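Trellimero Housing Association
Resident Guides: Kitchens and Bathrooms

How to Report and Stop a Dripping Tap

This guide is for residents of the Bultcombe and Arrieta buildings. It explains what to do when a kitchen or bathroom tap drips, which parts of the job a resident may carry out, and when to leave the work to the Maintenance Office. Residents of the Urkow building have a separate water supply arrangement and should call the office before touching any valve.

Before you begin

Check your lease. Residents on a standard lease may replace a cartridge, a washer or an aerator. Replacing the whole faucet requires written approval, which may be requested on Form 19. The form is available at the front desk and should be returned there.

You will need an adjustable wrench, a set of hex keys, a flat screwdriver, a towel, white vinegar and a small bowl. Replacement cartridges are supplied free of charge. Ask for one at the desk and bring the old part with you if it has already been removed.

Step 1. Shut off the water

Open the cabinet under the sink and find the shutoff valves. Turn both clockwise until they stop. Do not force a valve that will not move; older valves can break at the stem. If a valve is stuck, stop and call the office at extension 817.

Open the tap to release the pressure. Once the flow has ended, close the drain and lay the towel in the basin so that small screws are not lost.

Step 2. Identify the type of faucet

Two-handle faucets normally use washers or a pair of cartridges. Single-lever faucets normally use one cartridge, located beneath the lever. The steps that follow apply to single-lever models.

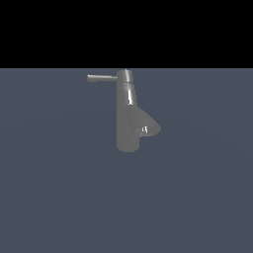
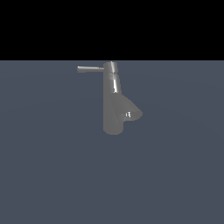

Step 3. Remove the lever

Look for a small cap on the side or back of the lever. Lift it out with the screwdriver and loosen the set screw behind it with a hex key. The lever should then pull straight off. Unscrew the dome or collar by hand. If it is tight, wrap it in a cloth before using the wrench.

Step 4. Replace the cartridge

Loosen the retaining nut counterclockwise and lift the cartridge out. Note which way its tabs face. Wipe the inside of the housing and remove any grit or pieces of old seal. Set the new cartridge in the same position and tighten the nut until it is snug. Overtightening will make the lever stiff.

Step 5. Clean the aerator

Unscrew the aerator from the end of the spout and soak it in vinegar for an hour. Rinse it well before putting it back. Buildings with hard water, including Arrieta, should expect to repeat this every few months.

Step 6. Restore the water and test

Refit the collar and lever. Open the shutoff valves slowly, then run hot and cold water in turn. Close the tap and wait ten minutes. Check the spout, the base and the cabinet floor for moisture.

When to call the Maintenance Office

Call if the drip continues after the cartridge has been replaced, if water appears at the base of the faucet, or if there is any staining inside the cabinet. Repair requests are handled by Patricio Alcaraz for Bultcombe and by Marcelino Echevarría for Arrieta. Please give your unit number and state whether the water is currently shut off.

Used cartridges may be left in the parts bin beside the front desk.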